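Plavau Owners Club
Minutes of the February members' meeting

Meeting called to order at 7:05 p.m. in the upstairs room at Dalline Motors. Danang Pangaribuan in the chair.

1. Minutes of the last meeting

Approved with one correction. The oil change day was held in the lower lot, not the upper lot as written.

2. Account balance

The club account stands at $1,320 after payment of the web hosting bill and the deposit on the spring drive lunch stop. Four members have not yet renewed. The chair will send one more reminder and then take their names off the mailing list at the end of the month.

3. Spring drive

The route was discussed at length. Last year's river road is closed at the lower bridge for resurfacing, and the county has given no reopening date. Two routes were put forward:

Route A goes out by the reservoir and back on the state highway, 100 miles in all, with one fuel stop.

Route B is shorter and has better views but includes a stretch of gravel past the quarry. Several owners of lowered cars said they would not take it.

Route A was approved on a show of hands. Departure is 8:30 a.m. from the Dalline lot, with a drivers' briefing at 8:15. Convertible owners asked for a stop long enough to put tops up or down, and a ten-minute stop will be added at the reservoir overlook. Lunch is at 12:30. Cars are limited to 30 for parking reasons. Sign-up opens on the website after these minutes are posted.

Members are reminded that handheld radios are to be kept on the club channel and that passing within the group is not allowed.

4. Soft top replacement, group order

The chair reported on quotes for replacement tops for the Plavau two-door convertible. Akeo will supply tops in black or tan canvas with a heated glass rear window. The price drops if the club orders 6 or more together. Five members have said yes so far. Fitting is not included. Dalline has offered to fit them at the regular shop rate, one car at a time, and needs two working days per car.

A question was asked about the navy color. Akeo no longer stocks it, and a special order would add eight weeks. It was agreed to leave navy out of the group order. Anyone who wants it can order direct.

Deposits are due before the next meeting. Late deposits will not hold up the order.

5. Wind deflectors

Two members have tried the Chu folding deflector. Both found it easy to put in. One had a rattle on the passenger side above 50 mph and cured it with felt tape. The other had no rattle but said the rear seats cannot be used with it in place. No club order is planned. The deflector will be on display at the next meeting.

6. Website and newsletter

The old photo gallery has been moved to the new host. Some 1,000 pictures came across, and many have lost their captions. Members who recognize their own cars are asked to send in the year and color. The page template for minutes and newsletters is now in use, and text should be sent as a plain document without tables.

The newsletter deadline is noon on the last day of the month. Articles are still needed on battery storage and on cleaning drain channels.

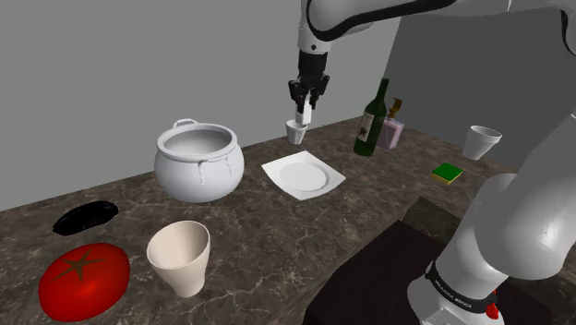

7. Other business

Key fob batteries: a member has a box of spares for sale at cost.

Parking at the meeting: please leave the two spaces by the service door open. Dalline had a tow truck waiting last time.

Lost and found: a tire gauge and one left driving glove, both at the front desk.

8. Next meeting

Same room, 7:00 p.m. The agenda will include final numbers for the spring drive, the Akeo order and a first talk about the fall show.

Meeting adjourned at 8:40 p.m.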